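**Pipe and drape** is a system of temporary partitioning in which lengths of fabric are hung from a light framework of metal tubes. It is used to divide halls, to hide walls or storage areas, and to form the backs and sides of stalls at trade fairs, craft markets and cookery shows. The parts are joined without tools and the whole can be taken down and carried away in a small van.

## Parts

A basic run has three kinds of metal part.

- **Base:** a flat steel plate with an upright pin. Heavier plates are used for taller runs.
- **Upright:** a hollow post that drops over the pin. It may be of fixed length or telescopic, and has slots cut near the top.
- **Crossbar:** a horizontal tube with a hook at each end, which fits into the slots of two neighbouring uprights.

The slots are normally cut on four sides, so that a run can turn a corner or meet another run at a right angle. Uprights are mostly made of aluminium, either left plain or coated. Steel is found in older stock and is more resistant to denting, but it adds to the load on the van and on the crew.

Parts from different makers do not always fit together. The Tornley pattern has a narrow slot and a flat hook, whereas the Rendano pattern has a wider slot and a rounded hook. A Tornley hook will sit in a Rendano slot but can lift out if the crossbar is knocked from below, and hire firms usually keep the two apart by marking the ends of the tubes with paint.

## Fabric

Each drape has a sewn pocket along its upper edge, through which the crossbar is passed. The pocket should be open at both ends and wide enough to slide freely. Most drapes are made of woven polyester. Cotton velour is used where sound needs to be deadened, and thin voile where light is to pass through.

Fullness is the ratio of the width of the cloth to the width of the opening it covers. A drape hung flat has no added fullness and shows every crease. An added fullness of 80 per cent gives even folds in most mid-weight cloths. Pleats may be sewn in permanently, which keeps them regular but makes the drape bulkier to store.
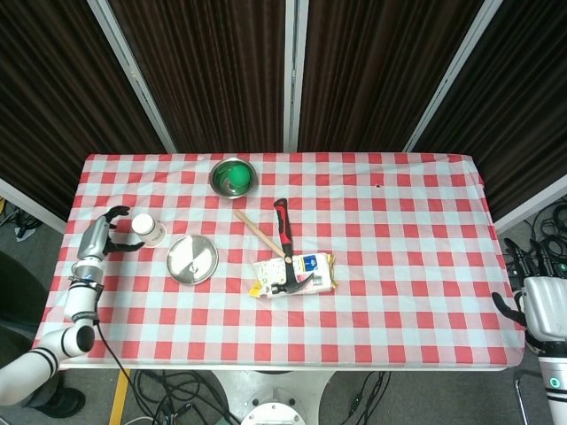 Dark colours are preferred for backdrops, as they hide the joins between neighbouring panels and need less frequent washing. Pale cloth shows marks at floor level, where it is brushed by shoes and trolley wheels. The hem is normally set just clear of the floor.

## Stability

A run is weakest along its length when it is straight. Side wings, even short ones, make it much harder to tip. Where wings cannot be fitted, extra weight is placed on the bases or the uprights are tied to a fixed point. Open doors and warm-air heaters can fill a drape like a sail, and runs near them are often hung with gaps between the panels.

## Fire treatment

Cloth for public halls is either woven from flame-retardant yarn or treated with a salt solution after weaving. The first kind keeps its properties through washing. The second must be treated again after washing, and each drape should carry a label showing the month of its last treatment.

## Storage

Uprights are carried upright in wheeled racks. The Bettencourt rack, a common size, takes 24 posts and the same number of bases. Drapes are folded in half along the pocket, then rolled from the hem, and kept in ventilated bags. Cloth packed away damp will develop mildew, especially in unheated stores between December and early spring.

## See also

- Shell scheme
- Stage curtain
- Folding screen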